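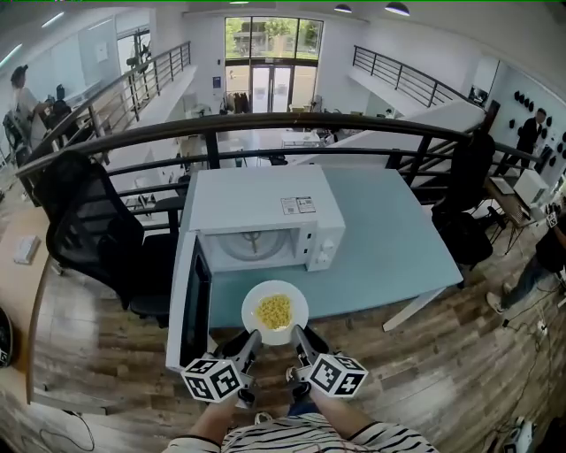
Figure 4.1 A plate of corn kernels in front of an open microwave oven.

Chapter 4
Heating by Absorption

4.1 Introduction

Chapter 3 dealt with heat that enters a body through its surface. A pan base warms by contact, an oven wall radiates, and moving air gives up heat to whatever it meets. In each case the inside of the food is warmed only by conduction from the outside, and the time needed rises steeply with thickness.

In this chapter the heat is released within the material itself. An alternating electric field acts on the molecules of water in the food, which are polar and tend to turn with the field. Their motion is resisted by their neighbours, and the work done against this resistance appears as heat. The process is called dielectric heating.

The field weakens as it passes through the food. The distance over which the power falls to a stated fraction of its surface value is the penetration depth, and it depends on frequency, temperature and water content. Small pieces spread in a thin layer therefore heat more evenly than a single block of equal mass — a point taken up in Section 4.4.

Standing waves inside the cavity give rise to regions of strong and weak field. A turntable carries the load through these regions in turn and evens out the result, although a point at the centre of rotation gains little from it.

The worked problems use the Pridov tables, in which Mösli and Charvát list the dielectric properties of 77 foods. Readers without access to the tables will find the values for 11 of them in Appendix B.

4.2 Terms and symbols

Power absorbed per unit volume is written P and given in watts per cubic metre. Frequency is written f, and field strength E.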